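Threads > Travel > Day trips

1/ Took the "Hidden Forau" day trip out of Plunham on Sat 8 August. I've been asked whether it's worth it, so I'm putting it all in one thread and you can argue with me underneath.

2/ Price on the flyer: 139 per person, "all included." Price after the valley entry fee, the "optional" boat that everyone was walked onto, and the lunch drinks: more. If the extras happen every single day, put them in the price.

3/ Pickup was promised at the hotel door. It was at a gas station a ten-minute walk away, and the minibus came 40 minutes after the time on my ticket. The driver was perfectly nice and had clearly heard it all before.

4/ First stop, a "traditional village market." One lane, the same scarves on every stall, and a man selling honey with a supermarket barcode on the lid. I bought peaches. The peaches were good, I'll give them that.

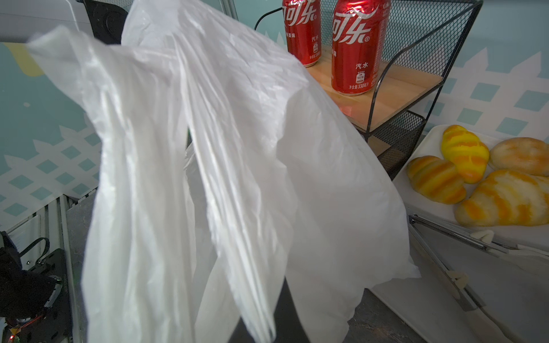
White plastic bag, plenty of creases.

5/ We got 25 minutes there. Then 50 minutes at a carpet showroom that wasn't on the itinerary at all. Mint tea, a talk about knots, doors closed behind us. I asked the guide if the company gets a cut and he told me the carpets were very old.

6/ The road up to Forau is lovely. I'm not going to pretend otherwise. Walnut trees, terraces, a river that runs green in the shade. Sit on the left going up. You'll see it for around 70 minutes through a window that doesn't open.

7/ The viewpoint sign says 1650 meters. The flyer says "high peaks." It's a parking lot with a good wall to lean on and a cafe that charges you to use the bathroom.
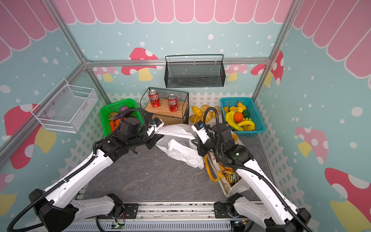
THE WATERFALL PART

8/ The flyer has three waterfalls. We saw one. The second "needs special shoes" and the third is apparently better in June. Fine, but then why sell me three in August?

9/ The one we did see, at Sengar, is pretty. It also has a line. You shuffle up a path between juice stands, get your turn on the flat rock, and shuffle back down. If you want it quiet I'd guess you need to be there before the buses, and you can't be, you're on one.

10/ Lunch was "with a local family." It was a restaurant with a terrace and numbered tables. Chicken, bread, melon. Decent chicken! But at least four other groups were having lunch with the same local family.

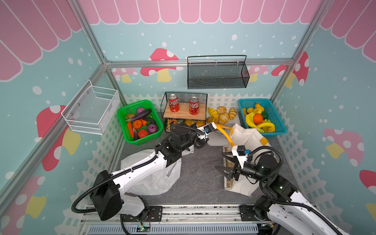
11/ So by mid-afternoon we'd had maybe an hour and a half of the valley itself, and the rest was shopping, sitting and waiting for the couple who kept going back for more photos. The guide said we were running late, which is how the old mill at Hullness got dropped. The mill was the reason I booked.

12/ Asked about a partial refund. Was told the mill is "subject to conditions." Asked which conditions. Was told traffic. We then sat in the showroom's sister shop for 20 minutes on the way home, so make of that what you like.

13/ What I'd do instead: the morning bus from Plunham goes as far as Sengar and costs next to nothing. Walk up from the stop, eat wherever the bus drivers are eating, and check the last bus back before you do anything else. I haven't tried it myself yet. Two people on our minibus had, and they were kicking themselves.

14/ If you do want the tour (bad knees, small kids, no patience for timetables, all fair), get them to write down which stops are guaranteed and how long you get at each. Mine wouldn't. Maybe yours will.

15/ And before anyone replies with the five-star reviews: I read them too. A lot of them went up the same week and a lot of them love the carpets.

Contact | Copyright notice | Back to top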